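Pruveo All-Season Duvet, Queen: My Review After a Whole Winter

I have bought a lot of bedding over the years and returned most of it, so please take my excitement in that spirit. I love this duvet. I got the queen size in white from the Zheng outlet store for $62, marked down, and I have slept under it since the cold weather started.

First, the weight. My last duvet was a Drornano and it was so heavy I'd wake up at 3 a.m. with one leg out and the rest of me roasting. The Pruveo is light enough that I forget it's there, and I still haven't needed the extra blanket, even with the thermostat down at 62 overnight (my house, my heating bill!). The fill is a down alternative, so no feathers poking through, and no sneezing for my husband either.

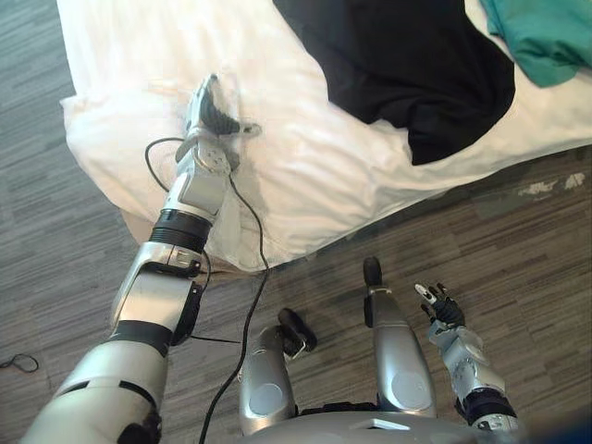
White bedding, gray wood-patterned floor.

The stitching is the part I keep going on about to my friends. The boxes are sewn all the way through on a lot of cheaper duvets and you get a cold line at every seam. Pruveo puts a little wall of fabric inside each box, so the fill has somewhere to sit. Mine has been washed three times now and I can only find one lumpy box, down in a corner by the feet. A few minutes of squishing it with my hands after the dryer takes care of it.

About washing: it fits in my machine, but barely. Cold water, gentle cycle, low heat, tennis balls in the dryer. Plan on it taking most of an afternoon — I usually start on a Thursday when I'm home anyway.

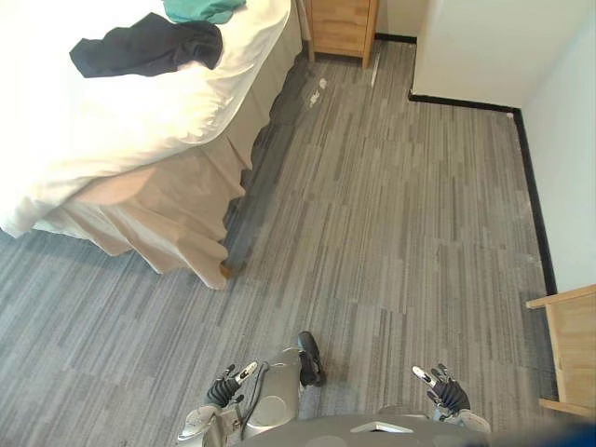 I also want to say something about the corner loops, which are such a small thing and make me so happy. There's one at each corner, wide enough to get a real knot through, and the duvet has stayed put in its cover all winter. The cover I use is from Enine, a plain percale with ties inside, and the two fit together perfectly. Enine makes a sateen one too, but I found it slippery in the store and passed.

What don't I like? The storage bag is useless. The zipper split on me the first time I tried to get everything back inside. It also had a bit of a factory smell out of the package, gone after a night over the porch rail. And the king size is quite a jump in price, which seems steep for the extra width. 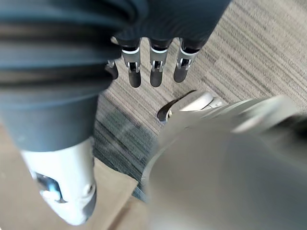

Dark blue fabric, soft and slightly wrinkled.

If you sleep hot, or share a bed with somebody who does, I'd try this one before spending more. I'm watching for another markdown in March so I can get a second for the guest room, probably the twin.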